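Dec 25, 2021. Gulton shed, two-arm bench

Had the whole workshop to myself and got a proper go at the arms! Both bases are square on the front rail now. Packers under the right mount were the fix (thanks Shoshana Begay, you called it back in May). Rail is 702 mm end to end after the recut, so update the drawing please.

Went through the mug tree and cup layout for the handover routine. Left arm reach is heaps better with the base turned out 12 degrees. Love how smooth the elbow is at low speed.

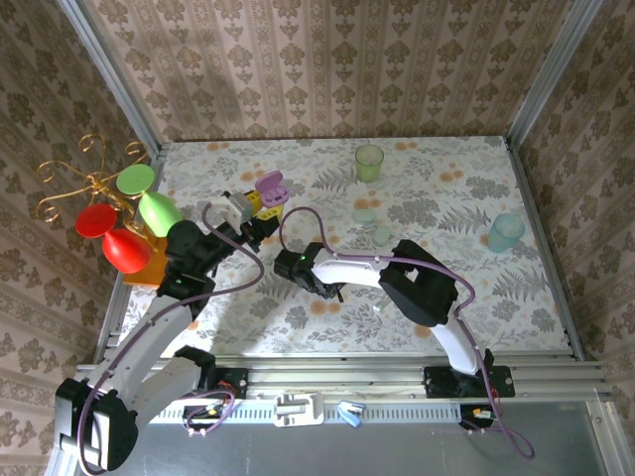 Both arms in over the cloth, mug tree at left.

Still to sort: purple cable wants a second tie near the wrist, that loop is too generous for my liking. Utham firmware is on both arms, same version, no faults logged in 23 runs. Ferreira's spare connectors are in the drawer under the vice.

Then the fun bit, the earbud case. Foam pads with the pockets cut in are a beauty of an idea, they give where the old hard tips from Stirport just skated. Keen to try a softer grade of foam on one finger and compare.

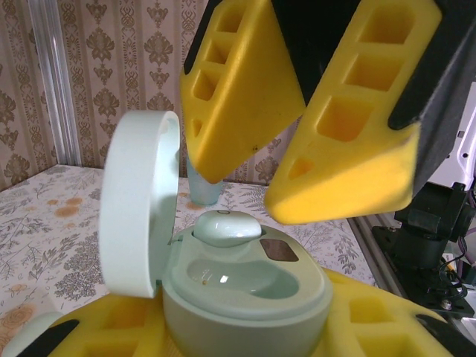

Wrist view, mint case open on the lower pads, one earbud in.

Next: drop the grip force 2 steps, rerun with the lid closed, recheck the wrist camera colour balance. Charger's off, lights are on the timer.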